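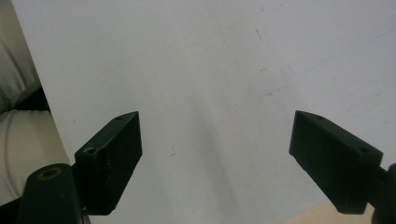

Rirer is a hand-held gripper kit sold by Rendix, a firm based in Vuvville. It has two black fingers with bevelled tips and is marketed for recording grasping tasks to train robot arms. The company claims that a new user can be collecting usable recordings after 190 minutes of practice. No independent test has confirmed the figure, and Rendix has not said what it counts as usable. Reviewer Eino Harju tried the kit for six days in January and found the setup guide incomplete. Chathurika Weerasinghe questioned the claimed finger life. An earlier model, Riis, was dropped after three years.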